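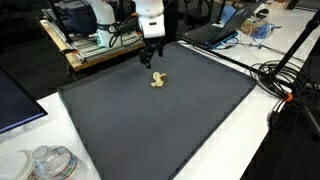 May
By Evanthia Karamanlidis

Work trays and tabletops: frequently asked questions

What is the dark gray tray for?

It is a work surface with a raised edge. It holds small items in one place while they are handled, sorted, inspected or photographed. It is not a storage tray and has no dividers. Storage trays are covered on the Likden shelving page.

Why dark gray on a white tabletop?

Contrast. Most of what we handle is light in color: foam scraps, pale plastic, paper tags, undyed cord. On the white tabletop these items lose their outline, and a small one can be missed when the table is cleared. On charcoal gray the outline is easy to pick out, and so is any dust or loose fiber that came with the item.

We have dark items. Should we still use the dark tray?

No. Use the light tray from the Dunbar set, or work directly on the tabletop with the loose border strips in place. Black rubber parts and dark fasteners are hard to see on charcoal under the evening lights. If a batch contains both light and dark items, split it first.

Why matte? Would a glossy surface be easier to clean?

A glossy surface wipes down faster, but it reflects overhead lights, and the reflection moves when you do. Jeferson Falcão tried a glossy liner over one of the trays for a month and took it out again. The liner also let flat items slide under light contact, which made them harder to pick up cleanly. The matte surface needs a second wipe now and then. We accept that.

What does the raised edge do?

It stops round items from leaving the tray when the table is bumped, and it gives you a clear boundary when checking that everything has been returned. It does not contain liquids. Do not pour, rinse or soak anything in a work tray.

The slope on the inside of the edge lets an item resting against it be lifted from the side. With very thin items, slide them back to the flat part before lifting.

How many items can be on the tray at once?

For sorting, 8. For inspection, one. The limit for sorting is a working rule and can be changed by whoever is running the bench, provided the change is written on the batch card. The limit for inspection is fixed.

Where should a single item be placed?

Anywhere on the flat part, clear of the edge. It does not need to be centered. If you are comparing positions between one placement and the next, write down which side of the tray faces you, as the long sides look the same from a standing position.

How do I place something with an irregular shape?

Set it down and let go. Do not press it flat and do not prop it up. Foam pieces, twisted soft parts and small molded toys will usually rest in one of a few stable positions, and the position it settles into is the one to record. If the item rocks, wait for it to stop. If it rolls against the edge every time, mark the card "unstable" and move on to the next item.

Curled foam can change shape slowly after being squeezed. Leave it alone for 3 minutes before measuring it.

Can I put an anti-slip mat under the tray?

Yes, if the mat is smaller than the base of the tray and does not show on any side. A mat that sticks out lifts the tray edge and catches sleeves. The Cirkero mats can be trimmed with ordinary scissors. Check that the tray does not rock after the mat goes in.

Does the tray have to be parallel to the table edge?

Only for measuring. For sorting and general handling, any angle that leaves you a comfortable reach is acceptable. Leave clear tabletop on at least one side for the batch card and the return box.

What is the weight limit?

1000 grams, spread over the flat part. This is our own limit and is set low on purpose. The tray will hold more while it is sitting on the table, but people tend to pick it up by one edge, and with a heavier load the contents shift to the far side.

How do I clean it?

Remove all items. Tip loose dust into the bin, then wipe with a damp cloth and a drop of dish soap. Wipe again with plain water and let it air dry before use. Do not use scouring pads, steel wool or furniture polish. Polish leaves a film that picks up lint, and it takes several washes to get rid of it.

Tape residue comes off with a plastic scraper held low. Better to keep tape off the tray altogether. Labels go on the card.

How often?

Between batches, and whenever you can see debris on it. A full wash is due every 7 batches. Josué Meireles keeps the wash log and will ask about gaps.

The surface has light scratches. Is it still usable?

Yes, for sorting. For inspection, hold the tray under the bench lamp and tilt it. If a scratch can be mistaken for a hair or a thread from normal working distance, move the tray to sorting use and initial the change in the log. Deep scratches that catch a fingernail also catch fibers, and those trays are retired.

Can trays be stacked?

Empty and dry, yes. Put a sheet of plain paper between them. Do not stack a tray that has anything on it, including a single small item you intend to come back to.

What happens to an item left on the tray at the end of a session?

It goes into the return box with its card. An item without a card goes into the bag marked "Zendascombe, unsorted" and stays there until someone claims it. Please do not assume that a lone piece of foam is trash. Several were test pieces.

Who do I contact about replacements?

Thaís Meireles orders trays and mats. Jailson Moura handles the tabletops, including stains, chips and loose border strips. Send the bench name and a short note of the fault. Requests for other colors are collected and reviewed when the next order is placed.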